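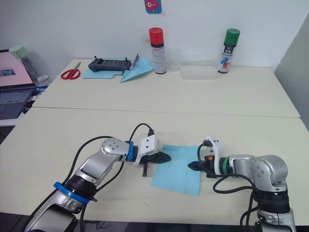

What does a night linen attendant at Clarnedura do?

The night linen attendant keeps clean bedding, towels and gowns moving from the linen room to the care floors between 10 p.m. and 6 a.m., and gets the used linen ready for the morning truck.

Clarnedura is a residential care home on Prokier Road with 259 beds in 2 buildings. We are hiring for one full-time night position in the linen department. The position reports to the support services supervisor and is open to applicants with no health care experience.

About the job

Most of the shift is spent on your feet. You start in the linen room in the main building, where clean linen comes in on covered carts from Carkosmont, the outside laundry we use for sheets, blankets and bath towels. Residents' own clothes are washed here in the building by the day crew and are not part of this job, except that you will sometimes be asked to take a basket of finished clothes up to a floor.

You check the delivery slip against the carts, put stock on the shelves, and make up the floor carts from the par sheet. The par sheet lists what each floor should have at the start of the day. If a floor has had several admissions or an outbreak of stomach illness, the charge nurse will call down with changes, and those changes come before anything else on the list.

Duties

Unload and shelve clean linen and rotate stock so that older stock is used first
Fill floor carts to the par sheet and deliver them before 5:15 a.m.
Collect soiled linen bags from the utility rooms on each floor, twice per shift
Pull torn, stained or worn pieces and log them in the discard book
Fold incontinence pads, washcloths and small items that come back unfolded
Wipe down carts and shelves with the approved disinfectant
Answer calls from the floors for extra blankets and pillows
Keep the dock door closed and the dock floor clear
Fill in the shift log and leave it for the day lead

The discard book matters more than it sounds. Last November we went through it page by page to set the new contract with Carkosmont, and several weeks had no entries at all. Please be someone who will write things down.

What we are looking for

You need to be at least 18 and able to work in the United States. You should be able to read and write English well enough to follow a par sheet, a delivery slip and a chemical label. A high school diploma or GED is preferred but we will consider applicants without one.

You must be able to push a loaded cart up the ramp between the buildings, lift bags of up to 40 pounds, and reach a shelf at shoulder height many times in a shift. The linen room is warm in summer. The ramp is covered but not heated.

Past work in a hotel, hospital, laundry, warehouse or stock room is useful. So is any job where you worked mostly alone and had to keep to a schedule. There is one other support services worker in the building at night, in housekeeping, and you will not see much of each other.

Before starting, you will need a background check, a TB test and a drug screen. We pay for all three. Flu shots are offered free each fall. Gloves, gowns and eye protection are supplied and have to be worn when handling soiled linen.

Schedule

The position is 40 hours a week on a rotating schedule, with every other weekend off. Holidays rotate among the support services staff and are paid at time and a half. The shift includes a half-hour unpaid meal break and two paid 10-minute breaks. If the delivery is late, you may be asked to stay until 6:30 a.m., and that time is paid.

The first 10 shifts are training shifts. The first four of these are on days so that you can learn the stock and meet the floor staff, and the rest are at night with the person now in the job.

Pay and benefits

Starting pay is $14.35 an hour plus a night differential of $1.25 an hour. Pay is reviewed after 90 days and then once a year. Full-time staff are eligible for medical, dental and vision coverage on the first of the month after 60 days. Paid time off starts to build from the first shift and can be used after 90 days. There is a retirement plan with a small employer match after one year.

Uniform tops are provided. You supply dark pants and closed, non-slip shoes. A meal from the night kitchen cart is available for $2.50. Parking is free in the rear lot, and the number 9 bus stops at Prokier and Ho Street, but the last bus that gets you here on time leaves downtown at 9:20 p.m.

How to apply

Applications can be picked up at the front desk at any hour or printed from the employment page on our website. Fill out both sides. A resume is welcome but does not replace the form. List two work references with phone numbers that are current. If you have not worked before, a teacher or a program leader is fine.

Return the form to the front desk in an envelope marked Support Services, or mail it to Clarnedura, 724 Prokier Road, attention Human Resources. Please do not leave applications with the nurses on the floors. Forms must be in by April 6, 2018. Interviews are held in the afternoon, and a walk through the linen room and loading dock is included, so wear shoes you can walk in.

If you applied for the daytime laundry position last fall, we still have your form. Call the Human Resources office and ask for it to be moved to this opening, and tell us if your phone number or your references have changed.

Clarnedura is an equal opportunity employer. If you need help completing the form or need a change made for the interview because of a disability, tell Human Resources when you apply.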